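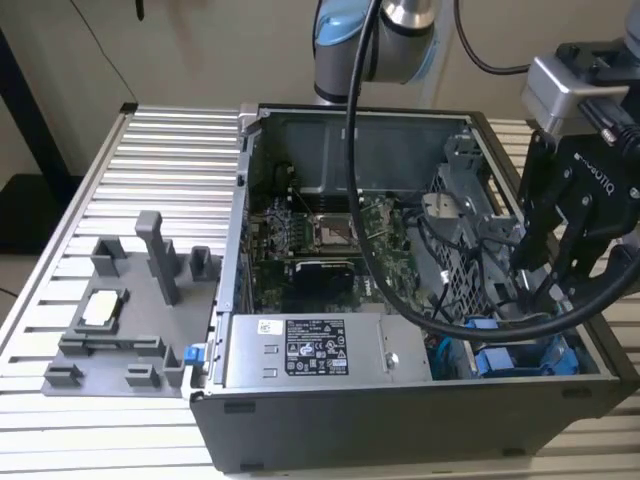

Valente posts shop rules for robot PC work, effective June

Valente has put out a set of shop rules for robots that open up, strip and rebuild desktop computers. Fifteen pages, plain language, free to read. Takes effect in June at the company's own repair floor and at two partner sites, Joltel and Drurketti.

The document is numbered 3621 in Valente's internal system and that's what everybody is calling it already. "Rule 3621," or just "the 3621." It covers arms working on desktop towers at a bench. Laptops are out for now. So are servers.

Most of it is stuff careful shops do anyway. Some of it isn't.

What changes

Power first. Every machine gets unplugged and the front button held down before it goes on the bench. The tech who did it signs the job card. The arm doesn't start a job without a signed card scanned in. Power supplies stay shut, no exceptions, and any unit with a cracked housing or a missing label goes to the reject shelf.

Then the CPU rules, which got the longest section. The processor has to have its own pocket in the fixture tray. Not on the mat, not on top of the drive cage, not in the lid of a parts box. The chip goes straight from pocket to socket or socket to pocket, one move, no stops. If the grip slips the arm halts and a person looks at the socket with a magnifier before anything else happens. Pins on a board socket bend easy and a bent one often kills the board.

The socket lever is treated as a separate step. Open, stop, check. Close, stop, check. Shops that had it all rolled into one program will need to split it up.

Trays can be 3D printed. That was a open question in the draft, which at one point wanted machined metal only. The final text allows printed ones as long as the tray is bolted or clamped to the table, has a revision mark somewhere on it, and gets checked for cracks every Tuesday. Printed posts and holders that wear down get replaced as a whole tray. No gluing.

Cables are the other big one. There are two kinds in the document: the computer's and the robot's. Inside the case, loose leads have to be tied back or tucked before the arm goes in. On the robot side, the cable running to the wrist and gripper must have enough slack for the full reach of the job, and can't snag on the case at any point in the program. Shops have to run the whole path once at slow speed with a tower in place and someone watching the cable. That run gets logged. A new case model means a new run.

The 3621 also says the panel side faces up, case flat, and nothing may rock. Sounds obvious. Valente's notes on the draft say rocking cases were behind more stops than any other single cause in the trial, though the notes don't give a number.

People near the arm

Hands stay out of the case while the arm has power to move. The draft let a tech reach in during a pause. The final one doesn't. A pause isn't a stop, it says, in the only bold type in the whole thing.

Each bench needs a stop button that can be hit from either side. Floor tape at the limit of reach. No earbuds, no lanyards. Long hair up. Visitors get walked in and walked out.

Training is a half day, with a hands-on check at the end. The tech has to stop the arm in mid job, clear it, and restart it from the last logged step. Miss that and you take it again the next week.

Grippers and grip force

Two-finger grippers are the only type covered. Anyone using suction has to write their own page and send it in. Force limits are set part by part: memory sticks, drives, graphics cards and processors each get their own line in the table, and shops may go lower but not higher. Drive carriers with plastic latches have a note of their own, becuase the latches get brittle with age. If the latch doesn't give on the first try, a person does it by hand.

Fingertips are wiped at the start of each shift. Swapped when the pads show wear. There's a photo page in the back for what wear looks like.

Who it hits

Joltel says it is mostly there already. The firm runs refurb work for school districts and has been using the draft since winter. Its main job before June is redoing the programs for the socket lever.

Drurketti has further to go. It has to retape the floor, move its stop buttons and rebuild its job cards, and it asked for more time on the cards. Valente said no on that but did agree to paper cards through the summer.

Zenero, which makes bench software used at all three, will ship a update with the new check steps built in. The older version keeps working but won't block a job with no card scanned, so shops on it have to do that part by eye.

The rules aren't law and carry no fine. A shop that wants Valente's refurb contracts has to follow them, though, and that's a lot of towers.

The 100 job test

Before a bench goes live it has to do 100 jobs in a row with a person standing by. Any dropped part and the count goes back to zero. A halt that clears without damage is ok and the count keeps going, but it goes in the log.

Joltel had pushed for a lower number. Drurketti too. It stayed at 100.

Building note: Valente's own repair floor is in a 1967 warehouse with uneven concrete, so the leveling section is longer then you'd expect. Tables get checked with a level at all four corners and again after any move. Other shops with newer floors still have to do it.

Comments on the next version are open until the end of June. Laptops are first on the list. Suction grippers after that.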